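Mulside Two-Finger Gripper: what it's like to share a packing bench with one
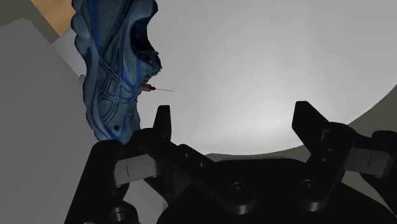 Simulator view from the wrist, fingers open, with a blue athletic shoe and a small syringe.

Hi, I'm Yi-an Kwak. I run returns sorting at Skomik, and I got asked to write this page because my team has spent more hours beside the Mulside than anyone who sells it! So this is the bench-side version.

Returns are a mess. People send back shoes, kitchen stuff, toys, things that were never ours in the first place. Before August we picked every item out by hand, and a sharp in the pile was the thing I worried about most (gloves only do so much). Now the arm does the first pick and we do the looking, the deciding and the odd phone call.

We try out awkward mixes in the simulator before the arm gets them for real. I was sure I'd hate that part. I love it. You can park something big next to something tiny, see how the fingers would come in, and change your mind without hurting a thing.

What changed for us? My wrists, for one. We also swap seats more, so you might do screen work in the morning and inspection after lunch. Two of my crew learned to set up new picks themselves, and their pay grade went up with it – I pushed hard for that, and I'd tell any other lead to get it in writing before the crate arrives. On the downside, the bench is noisier than it was, and waiting on the arm when you know you could grab the thing faster takes some getting used to.

Ordering bits

Gripper only: part 779
Gripper with Bae wrist mount: part 712
Spare fingertips, pair: part 66
Simulator seat: included for the first year
Training: one day at your site or at our Mernstead shop

Order the spare fingertips with the gripper. We didn't, and we lost most of a week.

If you'd like to come and watch it on a normal shift, write to the Mernstead desk and ask for me. Bring flat shoes and something ugly for it to pick up!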